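2018-04-20

Third night of readings on the Lureswood cellar. Relative humidity at the north wall was 7 points above the stairwell, same as yesterday, with the dehumidifier set to low. I moved the probe to knee height and the gap shrank to 4. So the damp is coming up through the slab edge. The wall paint can stay where it is for now.

The Dridura unit pulled 625 ml overnight. On the high setting it managed more, but the compressor cut in and out so often that I doubt it is good for the thing. Left it on low and wrote the meter value on the lid – 139 – so I can work out the cost at the end of the month.

Ha-neul Seok came by after lunch with the moisture meter from Rathore. Her pins read higher than mine in every joint we tried. We took both meters up to the dry shelf in the hall and hers still read high, so I will subtract the difference and not argue. She thinks the gutter on the Divach side is dumping water against the footing. I poured a bucket in at the top and less than half of it reached the drain. The second joint down is weeping.

Called Seung-woo Jeon about sealant. He quoted 275 for the full run, brackets included, and can't start before September. Too long. I will do the one joint myself with butyl tape and ask him again about the rest.

To do: tape, a new washer for the hose, fresh batteries for the probe. Clear leaves out of the drain grate first – the last test is worth little if the grate was half blocked. 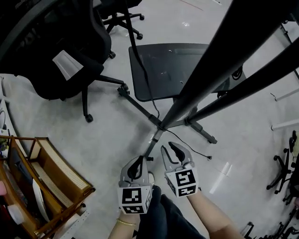
Checked the probe once more before bed. North wall down one point, stairwell unchanged. Too small a change to mean anything. Next reading at six.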